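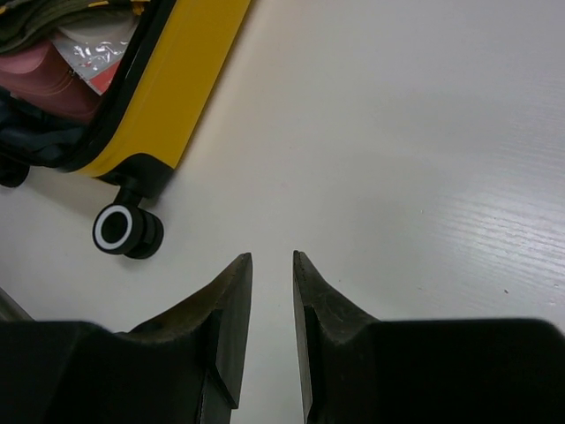
The Kamurgate hard-shell spinner in yellow, open on the floor.

Kamurgate Spinner, Yellow
Item no. 1059
In stock, ships from our own shop

I've carried the Kamurgate for two seasons now and it's still the suitcase I grab for my own trips, so bear with me if I go on a bit! We've sold more than 1000 of them, most in navy, but the yellow is the one I love. You can spot it from the far end of the baggage hall while everybody else is flipping over black bags looking for a name tag.

It's a hard shell, glossy all over, with black trim running along the edge where the halves meet. The gloss does show fingerprints (and scuffs, sooner or later). I wipe mine down with a damp cloth and a drop of dish soap when I get home. Skip anything gritty. If you want a finish that hides wear better, have a look at the Hasitz, which comes in a brushed gray and costs a little less.
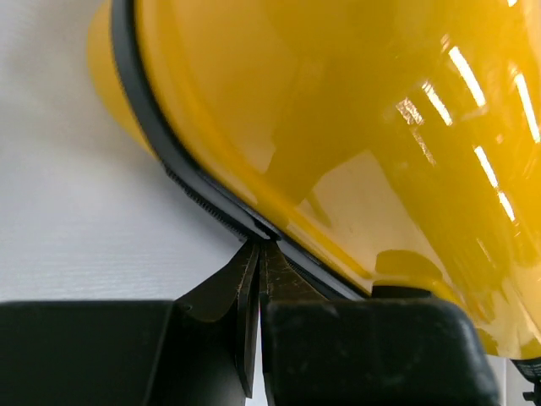 Khang Đặng wrote in to say the shine on his has held up better than he expected: "It got one long scratch on the first flight and I was annoyed for a day. After that I stopped looking at it. Soap and water gets the belt marks off."

Belt marks are the usual complaint, so thanks for that, Khang. A scratch stays a scratch, I'm afraid, and we don't sell touch-up paint for it.

Now the zipper. It goes along the dark band between the halves, and the pulls are silver metal, so they're easy to find in a dim hotel room. Please don't sit on the case to get it shut! Press down on the lid near the corner with one hand and bring the pull around with the other. The corners are where people rush it. If it feels stiff, rub a plain candle stub along the teeth and run the slider back and forth a few times.

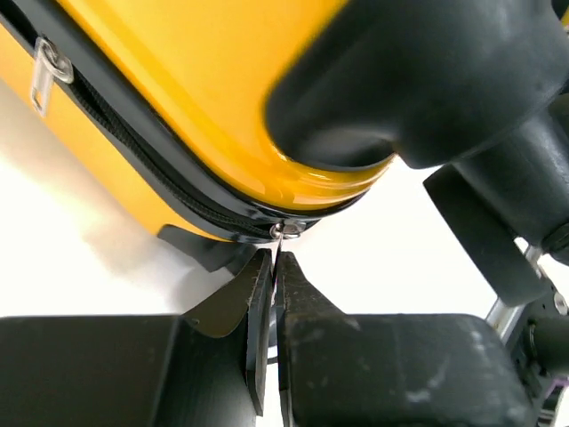 Could you tell me if it takes the Funel packing cubes side by side? I have the medium ones and I don't want to buy another set, and I'd also like to know if the pulls can be replaced at home. Socorro Alvarado

Yes to the cubes, Socorro, the mediums go in flat next to each other and you'll still have a gap down the side for socks. The pulls can be swapped with small pliers. Order the Vương pull set, and get the short ones, the long ones catch on everything.

Last thing, wheels. They're black spinners with a white ring, and they roll nicely on tile and airport carpet, less nicely on cobbles (what does?). Hair and thread wind themselves around the axle.

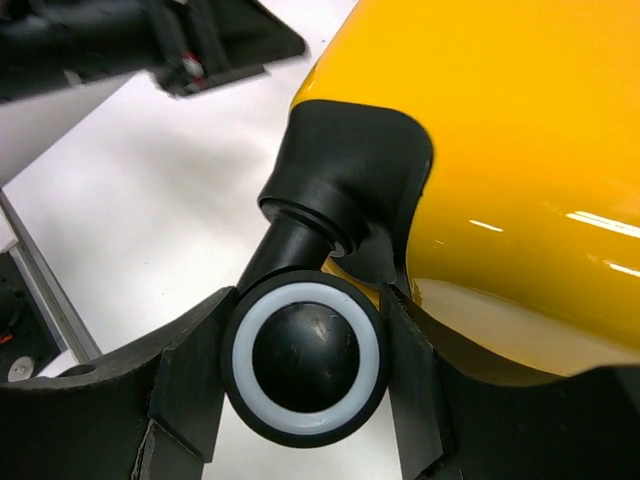
Every few trips I turn mine on its side, spin each wheel with a finger and pull out whatever has collected in there. Tweezers help. A tiny bit of silicone spray afterwards, wiped off so it doesn't end up on your rug.

Replacement wheels are part no. 343 and come as a pair with screws. The next batch lands in January, so leave your email if you need some.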